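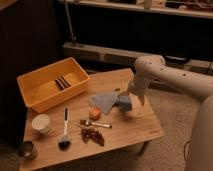
Clearing a table is the chore I'd hand over first, and after two days at the Treloar lab in Valtdale I think I might live to see it happen! Zineb Saber's team wants a robot that can take on any tabletop you give it, and the trouble is in the mix. A spoon is hard and thin and lies flat against the wood. Grapes bruise. A cloth slumps into a new shape every time it's touched, so whatever the arm learned on the last try only half applies.

Saber's logbook had reached 1622 attempts when I visited in January, 543 of them with fabric. "Cloth is where I lose my evenings," she told me, grinning.

Her colleague Lakmal Nanayakkara is more cautious. He'd trust the arm with cups today, he said, and with his kitchen in a few years (his wife has asked for sooner). I'd sign up tomorrow, grapes and all.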